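The fruit seller at Stolach who does everything by the basin

The weekly market in Stolach has three fruit stalls, and the one nearest the bus stop is the only one that doesn't use bags or trays. Its owner sells by the basin. You point, she fills it, and you pay one price. She asked to be left unnamed ("people know where I stand") but was happy to talk at her kitchen table at home, where she still sorts fruit the evening before.
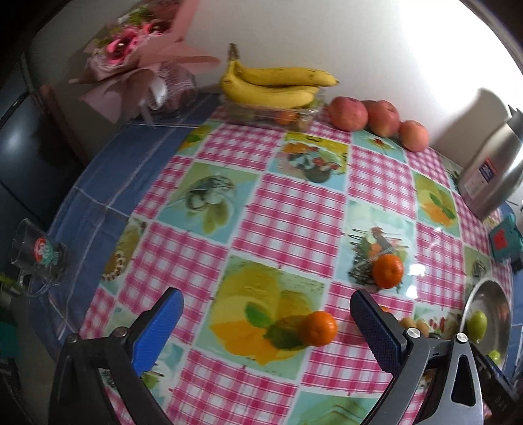
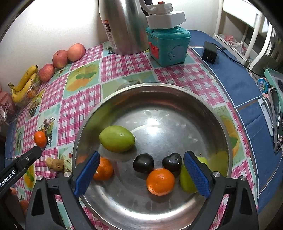 Mandarins on the printed tablecloth, and the steel basin with mango, plums and pear.

She has been selling fruit for 18 years, the first 11 of them for a wholesaler in Mutitden. "I drove the van and did the books," she says. "I hardly touched the fruit. When I started on my own I had to learn it from the beginning."

The basin came out of that. Her early customers bought a big bag of one thing and then complained a week later that half of it had gone soft. She started mixing. "A family wants a couple of plums, a mango, something for the lunch boxes. They don't want a whole crate of pears."

Mandarins go into nearly everything she sells. She picks them by weight in the hand and looks at the stem end. "If it feels light for its size, leave it. The color doesn't tell you much. I've had deep orange ones that were sour and pale ones that were lovely."

Mangoes are harder. Many of her customers won't take a green one, and she has given up arguing at the stall. "Some kinds stay green. You press near the stem with your thumb, gently, and smell it. If there's no smell, give it a few days on the counter." She keeps plums and pears on top of the heavier fruit when she packs for the road, and at home she lays everything in one layer if there is space.

The tablecloth, with its pink and white checks and food prints, was bought at a closing-down sale at Grivlow, the old housewares shop on the main street. It wipes clean, and she says that was the whole reason for choosing it. "My daughter thinks it's too busy. I like it. I've had plain ones and they show every stain."

Business is steady in winter and slow in June, when people have berries in their own gardens. Last year she also began supplying Yurt, the cafe behind the library, which takes two basins a week for fruit salad. She would not say what she charges them.

Would she ever switch to bags? She has been asked to, mostly by people who come on foot. "They can bring their own bag and I'll tip the basin into it," she says. "Plenty of them do that already - it takes a second."

The stall is open from eight until the fruit runs out, usually a little after noon.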